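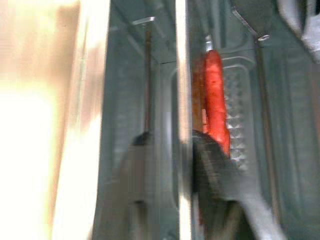
Home Explore Notifications Lists Profile

Thread

Every winter someone tells me a countertop oven will cut my power bill. This August it was the newsletter from my own electricity retailer, so I've finally had a proper look at the claim. Long thread, sorry.

The newsletter says "up to 80 per cent cheaper to run than your main oven". Cheaper than which main oven? Cooking what? For how long? There's a little asterisk. The asterisk goes to a page that says savings may vary.

I've got a Raller benchtop model, bought second-hand in Duscombe for 60 dollars. I like it. It does good toast and it does a tray of veg for two people. My complaint is with the sums.

The usual working takes the wattage on the back of each appliance and compares them. But an oven doesn't draw its full wattage the whole time. It heats up, clicks off, clicks on again. The number on the back tells you the most it can pull and not much else.

So I borrowed a plug-in meter from Sharada Naidu, who has more gadgets than the hardware shop. My big oven is hard-wired, so for that one I had to read the house meter with everything else switched off. Fridge included. Not lab conditions and I won't pretend they are.

Same tray of potatoes in both, same temperature on the dial. The little one used less. Fine, no argument there. It also took 18 minutes longer, and the potatoes at the back were darker than the ones at the front.

What did that save me? Small change. You'd want to be roasting potatoes most nights of the year before you noticed it on a bill, and if you bought a new benchtop oven to do it you'd be waiting a good while to get your money back.

Then there's dinner for five. Two batches in the small one, or one in the big one? Ruan Chauke tried this at his place with chicken pieces and reckons the big oven won. One go, one family, so take it for what it is. But the newsletter doesn't mention families at all.

Someone's going to bring up the Kikuchi with the fan. Jurgita Liepiņa has one and swears by it. I asked what her bill was before she got it and she didn't know. She'd also moved house and changed retailers in the same quarter. I'm glad she likes the oven.

Things I'd want to see before I believed a figure like that: the recipe, the oven it was tested against, whether preheating was counted, and who paid for the test. I wrote to the retailer and asked for all four. The reply thanked me for my interest in saving energy.

Meanwhile the hot water system is sitting out the back chewing through far more than either oven, going by my own bill. There's half a line about it on page three of the newsletter, under the competition to win – you guessed it – a benchtop oven.

If you've done your own readings, send them through, with the size of the tray please. Henrik Görtz has already sent me a spreadsheet and I'm still working out what column F is.

Contact | © All posts remain with their author | Back to top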